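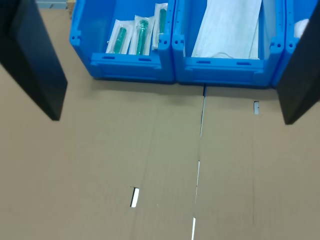

Figura 3. Contenedores de plástico azul dispuestos en fila.

3.2. Corpus y codificación

El corpus reúne 160 críticas de la saga de espionaje Bondarchuk, publicadas entre el estreno de Midon y octubre del año en que se anunció el relevo del protagonista. Se descartaron los textos de menos de 200 palabras y las notas de agencia sin firma. Cada crítica se segmentó en unidades de opinión —830 en total— y se codificó según el esquema de Sisay, que separa los juicios sobre el actor de los juicios sobre el personaje. La distinción resultó problemática en las reseñas de Druvthorpe, donde ambos planos se confunden con frecuencia. En esos casos se asignó doble código y la unidad quedó fuera del contraste de la sección 4.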